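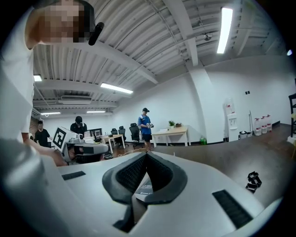 Page last changed: May 8, 2021

The Left Hand

The pose estimator lost the left hand at sample 520 and found it again at sample 720. Between those two indices it reported a confidence of zero, and the planner, which had been written by a careful person, did nothing at all for 200 samples.

Solveig Solheim had written the planner. She had the log open in one window and the recording in another, and she stepped through them together, one sample per key press.

"It's occlusion," said Veronica Pîrvu from the next desk. "The marker goes behind something."

"The marker is in view."

"Then it's blur."

"It's not blur."

Veronica rolled her chair over. On the screen the square marker was mounted on the white device, black on white, about as sharp as markers ever were. A hand was gripping the device. Overhead the fluorescent tubes were lit, and the housing of the device was white and angular.

"Exposure," said Veronica, with less conviction.

Solheim pressed the key again. Sample 611. Confidence zero.

The tracker was called Từ. The man who had named it no longer worked at Meker, and his documentation consisted of a README with installation steps for an operating system the lab did not use. It took in images and produced a pose for each marker: three numbers for position, four for orientation, one for how sure it was. Everything downstream trusted the eighth number. If it fell under the threshold, the filter stopped updating and the planner held its last command. This was in the design review. Solheim had put it there herself and defended it against a visitor from the Briltham office who wanted the planner to extrapolate.

"If it doesn't know where the hand is, it shouldn't guess," she had told him.

"People guess," he had said.

She wrote a small script that bypassed the filter and printed whatever came out of the detector before the confidence was attached. It ran for a minute or so. She scrolled to 520.

The detector had the marker. It had it in every one of the 200 samples, four corners each, with a reprojection error well under a pixel. The pose was smooth. She differentiated it twice and it was still smooth.

"So the detector sees it," said Veronica.

"Yes."

"And the number says it doesn't."

"The number says zero. That may be a different thing."

They read the confidence function. It was short. It compared the new pose with a pose predicted from the recent past and penalized the distance between them. At the bottom was a second term, multiplied in, with no comment on it. Solheim had passed her eyes over that line many times and taken it for a normalization.

She expanded it on paper. It was a product over all other tracked bodies in the workspace. For each one it asked whether that body's predicted path and this one's would meet inside the horizon, and if they would, it returned zero.

"That's a collision check," said Veronica.

"In the perception layer."

"Why would anyone put a collision check in the perception layer?"

Solheim looked through the commit history. The line had been added late, in a change titled "minor cleanup," five days before the author left. No ticket was attached. The test file had gained one case, test_let_them_pass, which set two bodies on converging paths, asserted that the confidence of the first was zero, and asserted nothing about the second.

She went back to the recording and plotted both hands on one set of axes, the left in blue and the right in orange. From 520 the curves bent toward each other. Left to itself, the planner would have issued a command at 524 that brought the arm across to the same point in space, on time, with low jerk and a good cost. She had tuned that cost. She reran the planner offline with the second term removed and watched it happen as three lines on a graph, all arriving.

"He could have told someone," said Veronica.

"He'd have had to win a design review."

"Against whom?"

Solheim did not answer. She was reading her own section of the review document, where it said that collision handling was out of scope because the operator would always be outside the reach of the arm.

The ticket already existed. It had her name on it and read: Tracker drops left hand, fix before release. She changed the title to: Planner does not check for people. She moved it from perception to planning, which left it assigned to her, and raised the priority by one – then by one more.

After that she opened the confidence function and put the cursor at the end of the last line. The correct change was to delete the term. It was in the wrong layer, it corrupted a quantity that other code depended on, and it would confuse the next person exactly as it had confused her.

She typed a comment giving the ticket number and the words "do not remove until closed." She ran the tests. test_let_them_pass went green with the rest.

"Are you coming to lunch?" said Veronica.

"In a minute," said Solheim, and opened the planner.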